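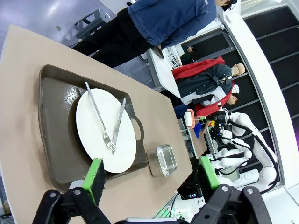 Friday night supper trays are back at my place and I'm so happy about it! We gave up on the big table sometime in winter, everyone was eating standing by the stove anyway, and my aunt Nurhan said just do trays like her mother did. So now each person gets a tray. Mine is the big dark brown one with the high rounded sides and a handle hole cut in the end, and a plain white plate goes in the middle with the knife and fork laid right across it in a skinny V. Looks like a little restaurant, I love it.

Why the cutlery goes ON the plate: I used to tuck it down the side and it slid every single time I turned a corner. Across the plate, it mostly stays put. Mostly! Walk slow on the stairs.

Best thing about high sides is soup. I carried lentil soup up 19 steps last week and what sloshed stayed in the tray. My old flat one would have put it all down my sleeve.

Someone asked where to look for trays. I got two at the Matar thrift store, the one by the bus station, 10 dollars for the pair. Check the handles before you pay, one I picked up had a crack right through the grip and I put it back.

Round plates only, by the way. I tried a square one and the corners caught on the sides when I lifted it out, gravy everywhere.

Menu for this week: roast chicken thighs, rice with butter, cucumber salad with way too much dill. 300 grams of rice feeds four of us with a scoop left over for my lunch (if Yiğit doesn't find it first).

Oh and a folded napkin UNDER the plate if your tray is slick inside. Tried it Friday with a full plate and it didn't budge. A damp paper towel works too but then you've got a damp paper towel to deal with.

In May we're taking the trays out to the back steps. Already planning the strawberries!!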